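Objet : Re: [table-flalladier] Riz sauté qui colle, encore

Bonjour à toutes et à tous,

Je reprends le message d'hier soir pour que les nouveaux abonnés puissent suivre :

> J'ai refait le riz sauté de la feuille d'octobre, celle de l'atelier Flalladier. Même résultat que la dernière fois : une croûte au fond, des grains écrasés et un goût de bouilli. J'ai pourtant mis toute la quantité indiquée, 800 g de riz cuit, et j'ai bien remué. Est-ce que le feu est trop doux ? Faut-il plus d'huile ? Chez moi c'est une plaque à induction Stoltance, réglée au milieu.

À mon avis le feu compte, mais la quantité compte davantage. 800 g de riz d'un coup, c'est trop pour une plaque domestique. Le riz fait chuter la température, rend sa vapeur et cuit une seconde fois dans son eau. Faites-le en deux fournées, vous verrez déjà la différence.

Ensuite, le riz lui-même. La feuille dit « riz cuit » sans préciser depuis quand. Je le cuis la veille, je l'étale sur un plat pour qu'il refroidisse vite et je le mets au frigo dès qu'il ne fume plus, sans couvrir la première heure. Pour l'eau, je compte 90 g pour 70 g de riz sec, après rinçage. C'est peu, le grain reste ferme, et c'est voulu.

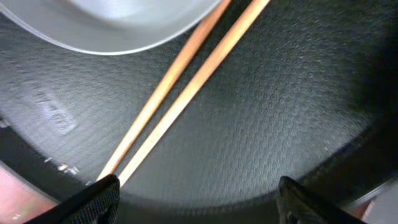
Pour l'ordre, je fais l'œuf en premier et je le retire à peine pris. Puis l'oignon, puis le riz, que j'émiette à la main avant. Je le laisse tranquille une minute avant de remuer. Si on remue sans arrêt, il ne grille jamais. La sauce soja vient à la fin, versée sur le bord – une cuillère à soupe par fournée, pas plus. L'œuf revient juste avant de servir.

Sur l'huile, je ne suis pas d'accord avec ceux qui conseillent d'en doubler la dose. Le riz devient lourd et il colle quand même s'il est humide.

Pour le riz, j'ai essayé le long grain de chez Meredith et le parfumé de Fustinska. Le second casse moins. Le premier convient aussi, à condition de le rincer plus longtemps.

La feuille d'octobre est à corriger, page 27 du classeur. Si quelqu'un a encore le fichier modifiable, qu'il me l'envoie – je n'ai que le PDF.

Bonne journée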